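Why Does Coffee Smell So Good (and Taste So Weird)?

By Uzma Abbasi

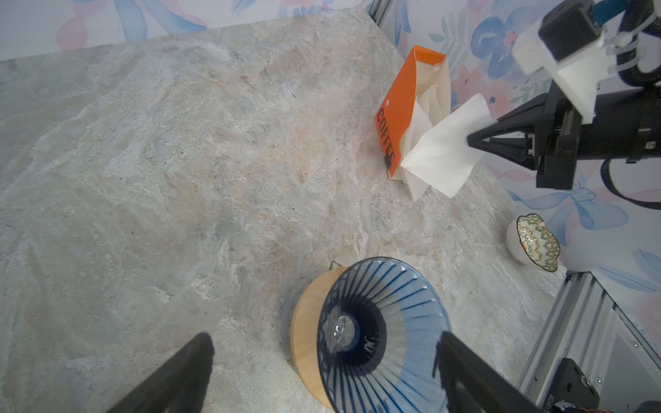
Reading time: 4 minutes

When I was seven, I took a sneaky sip of my uncle's coffee. It smelled like toast and chocolate and campfires all mixed together, so I figured it would taste like that too. Nope! It was like licking a burned stick. I ran to the sink and stuck my whole mouth under the faucet while Uncle Shoaib laughed so hard he had to sit down.

I've been curious about coffee ever since. How can something smell that good and taste that bitter? And where does it come from in the first place? Let's find out.

It starts as a fruit

Coffee beans aren't really beans. They're seeds! They grow inside a small round fruit called a coffee cherry, on a bushy tree with shiny green leaves. The cherries start out green, and most kinds turn bright red when they're ripe (a few turn yellow or orange). You can eat the fruit part, and people who have tried it say it's a little bit sweet. There isn't much of it, though. Most of the cherry is seed.

Usually there are two seeds in each cherry, squished together with their flat sides touching, like two halves of a peanut. Every now and then a cherry grows just one seed, and it comes out round. That kind is called a peaberry, which is my favorite word in this whole article.

Coffee trees like places that are warm but not boiling hot, with plenty of rain. Brazil, Vietnam, Colombia and Ethiopia all grow a lot of it. On a lot of hilly farms, people pick the cherries by hand, because the ones on a single branch don't all get ripe on the same day.

Green and kind of boring

After picking, the fruit gets taken off and the seeds are dried. Now you've got green coffee. I held some once at a little roasting shop in Ilosville, and I put my nose right in the bag, all ready for that amazing smell. It smelled like hay! Maybe a bit like dry peas. I was so let down.

Rafia Rana runs the roaster there, and she told me to hang on for a few minutes. Then she tipped the green beans into a big spinning metal drum and turned up the heat.

Pop!

First the beans went yellow, and the whole shop smelled like bread. Then they went light brown, then darker, and then I heard it: pop, pop, pop-pop-pop! Roasters call that "first crack." There's a tiny bit of water hiding in each bean, and when it gets hot enough it turns to steam and pushes outward until the bean cracks open a little. Popcorn does something like that too, only popcorn makes a much bigger fuss about it.

While all that popping is going on, the sugars and proteins in the bean are bumping into each other and changing into brand-new stuff. Scientists call this the Maillard reaction (say "my-YAR"). It's what makes toast brown, and it happens on cookies and grilled cheese as well. So if you've ever thought coffee smells like toast, your nose is pretty smart!

Hundreds of different smelly chemicals float out of roasted coffee. One by itself might remind you of nuts, or flowers, or smoke. Mixed together, they're just "coffee."

So why is it bitter?

Your tongue can pick up sweet, salty, sour, bitter and savory. Your nose can pick up way, way more than that. When you sniff coffee, your nose gets the fun part. When you drink it, your tongue notices the bitter stuff, and some of that comes from caffeine.

Caffeine is the thing that makes grown-ups feel awake. The plant has its own use for it, which is keeping bugs away. A beetle that wants a nice leafy lunch gets a mouthful of yuck. Kids tend to notice bitter tastes more strongly than adults do, and caffeine can make it hard for you to fall asleep, so there's no need to hurry into drinking it. I didn't like it until I was in college!

Try the nose test

You'll need a grown-up, a spoonful of ground coffee in a cup, and 3 other smelly things from the kitchen in cups of their own. Cinnamon, orange peel and vanilla all work great.

Close your eyes and have your grown-up mix up the cups. Sniff each one and guess. Then pinch your nose shut, take a tiny taste of the cinnamon, and let go after a few seconds. Did the flavor change? My nephew Danish did this one over and over until we had cinnamon all over the floor.

Words to know

Coffee cherry: the fruit that coffee seeds grow in.

Peaberry: a round coffee seed that grew all alone.

Roast: to cook something with dry heat.

Caffeine: a bitter chemical in coffee and tea that makes people feel more awake.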